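Table, Basket, Ketchup: A Small Gallery

Vernon McIntyre keeps a tabletop in Tralatach that has never once been ready for company. I spent a morning with it in January, and these are the results. Anyone hoping for linen napkins and a sprig of rosemary should try the Florine people, who do that sort of thing very nicely and charge for it.

The first two go together: a white plastic basket from the inside, then lunch, or the parts of it.

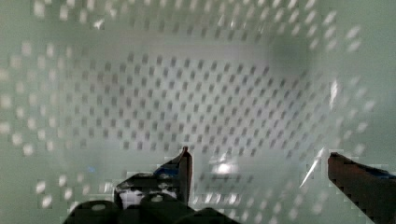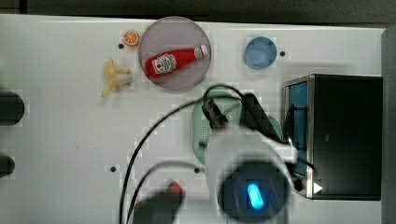 Notes on the first two

The basket. I own three like it and had never given one a proper look from this end. Holes on the left, holes on the right, holes across the top and a whole lattice of them at the back. You buy a basket and what you are paying for is largely air. Maëlle Nguyen saw the print and asked which cathedral it was. She was being kind, but I have put "cathedral" on the back in pencil anyway.

The table. The ketchup has the plate to itself. It is lying across the pink, cap up by the rim, like a guest who came early and took the good sofa. The banana is already partly peeled and has been seated off to the left, next to the orange slice, with no crockery at all. Meanwhile there's a perfectly good blue bowl on the other side with a great deal of room around it. I asked Vernon whether he wanted to move anything. He said it was fine.

I would draw your attention to the mint-green mat, which is my favorite thing on the table and gets the least credit. Oval mats are hard to find now. Diễm Nghiêm has been after a set for her sister and keeps being offered rectangles.

The black appliance on the right is an oven or a microwave, and I have heard both argued with some heat. I'm not going to settle it here. It looks like it could manage toast or soup, and on most days that covers me.

About the prints

Both pictures are printed small, on matte paper, and hang in the back hallway at Skilby between the coat hooks and the fire extinguisher. The hallway gets more foot traffic than the main room, where the landscapes are, and I have decided to take that as a compliment. The labels are typed. One has a spelling mistake in it that I noticed at the opening and have grown fond of.

Prints are numbers 159 and 185 in the household series, which is supposed to stop at 1,000. Mackenzie MacLeod did the arithmetic on how old I would be and then changed the subject. The basket is 159. If you would like a copy of either, leave your name with Harpreet Bergeron at the front desk and say which. Please don't say "the one with the food" as there are a good many with food.

From the visitors' book

"Made me want a banana." (unsigned)

"My mother would have put the ketchup away before letting anybody take its picture." (M. Nguyen)

"Is the plate for sale?" (It isn't, and I have asked.)

"Where are the toilets?" (Past the basket, on your left.)

Coming next

Drawers. Vernon has two that won't close and has agreed to let me at the upper one. After that I have been promised the shelf over the sink at Fehr, provided I don't straighten anything while I'm there.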